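Packing for two weeks, badly

Mon 8 August

Back since last night. Bag still in the hall, not unpacked, post piled on top of it. Writing this before I forget and do it all the same way next year.

So. Two weeks away, one bag, train and then the bus up to Hervieu. I had a list. I made the list in July, felt very pleased with myself, then lost it and packed from memory at midnight. Classic.

What I took: five T-shirts, two jumpers (one never left the bag), walking boots, sandals, a raincoat that isn't really a raincoat, a hardback of 600 pages. Why. I read 20 of them. The rest of the time I read the thrillers on the shelf in the hall at the guesthouse, all swollen from other people's baths.

And jeans. Always jeans. Everyone says don't take jeans, they're heavy, they take for ever to dry. I know. I take them anyway and I wear them on every evening that isn't boiling, and on the train both ways.
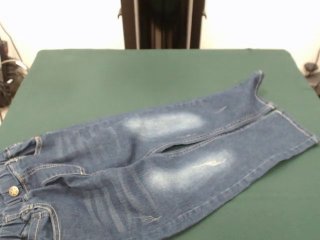

The washing problem

No machine at the guesthouse. Séverine Moulin, who runs it, pointed me at the sink and a bar of green soap and left me to it. Fine for socks. Fine for T-shirts if you do them before lunch and get them on the line while the sun is on that side. By four it's gone behind the hill and whatever's out there stays damp till morning.

Jeans in a sink are a different matter. They drink all the water and then you can't lift them. I did it once, on day six, after the thing with the plum tart. Wrung them out over the bath, hung them up, went to bed. Next morning, cold and stiff and wet at the pockets. Wore the shorts to the market and froze.

After that I took the bus down to Unent, where theres a launderette behind the chemist. 9 euros for a wash and a dry, which is robbery, but it has a bench in the shade and the bakery is two doors along. I ended up going twice. Probably my favourite mornings of the trip, if I'm truthful. Sat there with an apricot thing, watched the drums go round, talked to a man called Maxence Joly about his knees. He's walked every path above the village and says the one marked easy is the worst of the lot. He's right, I did it on the Thursday. It goes up for ever and then there's a ladder.

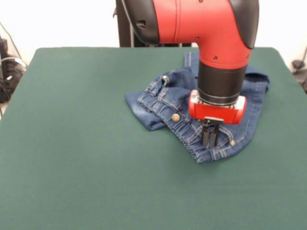

Posted by me, in the kitchen, with tea

Other things, quickly, no order.

The walk to Govura is lovely and mostly flat. 1,000 steps at the end up to the chapel, or so the sign says, I lost interest in it well before the top. Chapel was locked. View was not locked. Take more water than you think, the tap by the car park was off.

Food: go to the place by the bridge, not the one on the square. Beans with sausage, a green salad, a jug of something cold. They shut at two and they mean it.

Buses. The timetable at the stop is the winter one. Ask in the tobacconist.

Feet: new insoles were a mistake, should of worn them in first. Blister the size of a coin by the second day. Plasters cost a fortune up there so bring a box.

Next year's list, writing it here so I can't lose it: three T-shirts. One jumper. A real raincoat. Paperback. A bit of string and some pegs, I borrowed Séverine's all fortnight and felt bad about it. Jeans, yes, shut up. A second pair of light trousers for when the jeans are out of action.

Need a smaller bag too. My sister swears by her Altance one but I tried it on and the straps sit wrong on me, so still looking. If anyone has one that fits short people with wide shoulders please say in the comments.

Right, the washing isn't going to do itself. More photos when I find the cable.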